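The Arm in the Back Bay

The first thing I learned about owning a fifth of an industrial robot is that you can't get it through a normal door. We took the hinges off at Sestdale, the shared workshop where I've rented a bench since my garage flooded, and we still scraped the frame. There's a groove in the paint at hip height that I touch for luck on my way in.

Five of us went in on the arm, a used KUKA that came out of a plant closing sale. I'd been building little desktop robots for years, the kind with hobby servos that buzz and give up if you ask them to lift a stapler. I wanted something that wouldn't give up. What I got also has no idea what a wall is, as I found out on our second night, when it leaned into a shelf of paint cans with total commitment.

Our project is called Billiren, for reasons that made sense at two in the morning. The job we've given it sounds pretty dull when I describe it at parties. It picks stuff out of a bin. Somebody throws in whatever's lying around the shop and the arm has to reach down, grab one thing, and set it someplace else without mangling it.

Factories have had robots doing this forever, I know! But they mostly get to pick the same part over and over. Ours gets pot luck.
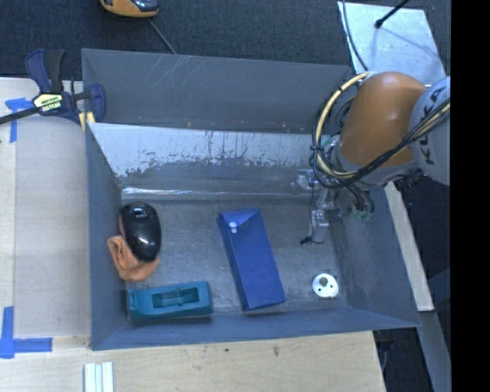
Cloth is the worst. A hard plastic thing sits where you left it and has edges you can aim for, but a rag is a different shape every time you drop it, and the software we started with kept deciding that every fold was its own object. It would go after a wrinkle like a cat after a moth. Pouches are sneaky too — they look solid from overhead, then you pinch one in the middle and both ends droop and it slides right out.

And anything smooth and rounded likes to scoot away the second a fingertip touches it. We lost most of May to that one. I tried rubber pads, then softer rubber pads, then slowing down the last inch of the approach until I could eat half a sandwich while waiting. Slow won. Slow wins a lot in this hobby, which is annoying for a person like me.

The gripper gave us the most grief. Our first one came from a kit by Wonix and it was fine for boxes, but we outgrew it fast, so the current setup is a mashup of bought brackets and parts we made ourselves. Then there are the cables. The arm twists, the cables have opinions about that, and you end up adding a tie here and a bit of slack there until the whole bundle swings clear. I've redone ours 9 times. I keep a bag of 300 zip ties under my bench and it's getting light.

For tests we do runs of 196 picks, a number that came from how long the coffee pot lasts and has stuck ever since. In the early runs I'd stop it every few minutes, sure that something was about to break. Our best run so far had eight misses, and I remember every one of them. Five were cloth.

The control code runs on a desktop I bought from Amaral, the surplus place out by the freight yard, and it has a fan that sounds like a hair dryer. I'll replace it when it dies. My next job is getting the arm to nudge things apart before it grabs, so a tangled pile stops being a dead end, and I've got most of that written. It works great on screen. On the real arm it pushes everything into one corner and then sits there, waiting for me to come fix it.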